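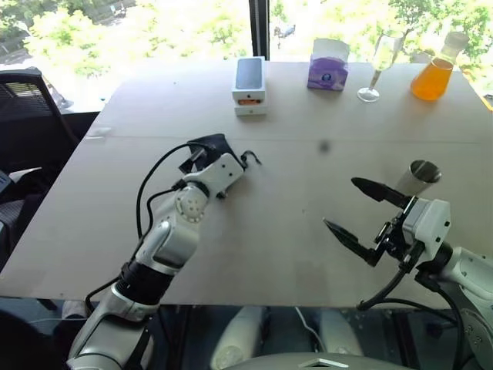
Cleaning and spot-treating a light-coloured tabletop
Trastemora Workshop Notes
Written by Nuno Valente
Category: Surfaces and furniture

Scope

The procedure covers large, pale tabletops with a sealed, wipeable surface and a seam across the top. It deals with general cleaning, small dark marks, the seam, and drink rings. It does not apply to oiled or waxed timber, unsealed stone, or anything with a lifting edge. If a drop of water darkens the surface after a minute, the top is not sealed and you should stop there.

Allow 19 minutes for a full pass, excluding drying time.

What you need

Two microfibre cloths, one for washing and one for drying
A bowl of warm water
Washing-up liquid
A soft toothbrush
Cotton buds
Bicarbonate of soda
A plastic scraper or an old bank card
A surface cleaner with no bleach in it (we use Trallus, diluted as on the label)

Do not use scouring powder, wire wool or melamine sponges. On a pale matt top, a melamine sponge leaves a patch that shines when the light comes in low from a window, and the patch cannot be cleaned off.

Step 1. Move the loose items

Start with open drinks. A stemmed glass has a high centre of gravity and a narrow foot, and a sleeve or a cloth will catch it well before it catches anything else. Hold it by the stem, low down, and take it off the table altogether. A glass with only a little left in it is still enough to run into a seam.

Check that bottle caps are closed before lifting. Orange drinks are the worst of the common ones for pale surfaces, as the colouring settles into fine scratches. Wipe the base of the bottle before it goes back.

Cardboard comes off next: tissue boxes, phone boxes, anything that wicks. Printed card left standing in a film of water can transfer colour to the surface. Keep it away until the top is fully dry.

If there is no other surface free, group everything along the far edge, clean the near half, then bring the items forward and clean the rest. Keep the glass nearest to your dominant hand side so that you are not reaching over it.

Step 2. Dry wipe

Fold a dry cloth in four and draw it towards you in straight, overlapping strokes. Turn to a clean face after every few strokes. Grit that is still there when the water goes on will scratch, so do not skip to step 3 because the surface looks clean. Pale beige hides dust very well.

Step 3. Wash

Add three or four drops of washing-up liquid to the bowl. Wring the cloth until it no longer drips. Work from the far edge to the near edge, stopping a hand's width short of the seam on both sides. Rinse with plain water and dry at once.

Step 4. The seam

Wrap the damp cloth over the edge of the plastic scraper and run it along the seam in one direction. For anything packed in, use the dry toothbrush first. Never pour or spray on to a seam. Liquid that gets below the surface swells the core and the joint will stand proud, after which every glass set down near it will rock.

Step 5. Small dark spots

First decide what the spot is. Run a fingernail across it with the light behind.

Raised: dried food, glue or paint. Lay a damp cloth on it for 11 minutes, then push with the scraper held nearly flat.

Level: ink, marker or a drink stain. Mix bicarbonate of soda with a little water to a thick paste. Apply with a cotton bud, leave for three minutes, and lift off with a damp cloth. Do not rub in circles. Repeat once at most.

Sunken: a chip or a burn. Cleaning will not help. Fill with a matching repair wax, or leave it alone - a small chip left alone is less obvious than a badly matched repair.

Test the paste under the near edge before using it on the top.

Step 6. Rings

Fresh rings come off in step 3. Older ones generally need the diluted cleaner, left on for one minute and rinsed twice. If an outline remains after the second attempt, compare it from both ends of the table in daylight. Sometimes the ring is gone and what is left is a difference in sheen.

Step 7. Dry and replace

Dry the whole top with the second cloth, seam last. Wait until it feels the same temperature all over, then put the items back. Cardboard goes back last.

Notes on placement

Near a large window, leave a gap between drinks and the glass. Clear bottles and stemmed glasses can focus direct sun. Keep printed boxes out of the strongest light too, as purple inks in particular fade quickly.

Office chairs cause more edge damage than spills do. Set mesh backs and armrests so that they clear the edge when the chair is turned.

Frequency

Dry wipe daily, wash weekly (Wednesday at our Pramcombe unit), seam once a month.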